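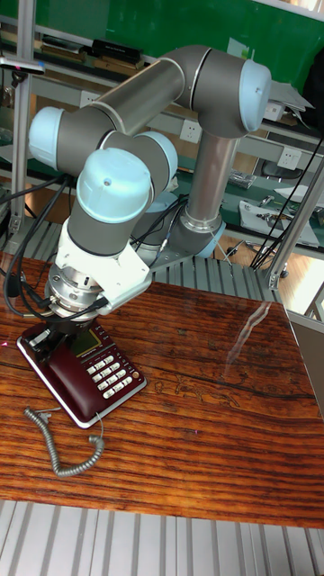 Section 4. Setting up the phone station for a shift

I wrote this section for the people who used to test desk phones by hand at our Bredgate shop, because that was my job too. The arm does the handset and key work now, and we do the setting up, the listening and the deciding. It feels strange for a week or so – then your wrists stop hurting and you kind of forgive it!

Before you start, make sure the arm is stopped and the Isis screen says HOLD.

1. Put the phone on the table with the keypad facing up. Line it up with the position saved for that model.

2. Lay the coiled cord out on the tabletop, away from the gripper. I like a loose curve (a tight bundle always seems to find its way under the fingers).

3. Look over the black cables at the wrist and the ones running past the base. They need slack. If one looks tight or pinched, leave the arm on HOLD and call maintenance.

4. Pick the phone model on the Isis screen. If you pick the wrong one, the gripper comes down in the wrong spot, and I've got a cracked display in my drawer to prove it.

5. Step back, press RUN and watch the first 2 cycles at slow speed. The gripper should meet the cradle squarely.

6. Happy? Switch to normal speed. A full run is 1000 cycles.

CAUTION: Keep your hands off the table while the arm is live. Yes, even to nudge the cord. Press HOLD first, every time.

Note: A shiny tabletop can throw glare onto a phone's display. Tilt the lamp before you write up a display as faulty.

Note for former hand testers: your ear still counts. Isis logs a key as pass or fail, but it can't tell you a key feels mushy. Write that in the Szabo log, in your own words. The Fakville office reads those comments, and two of mine have led to a changed test.

7. At the end of the run, press HOLD, wait for the arm to park, and then take the phone off the table.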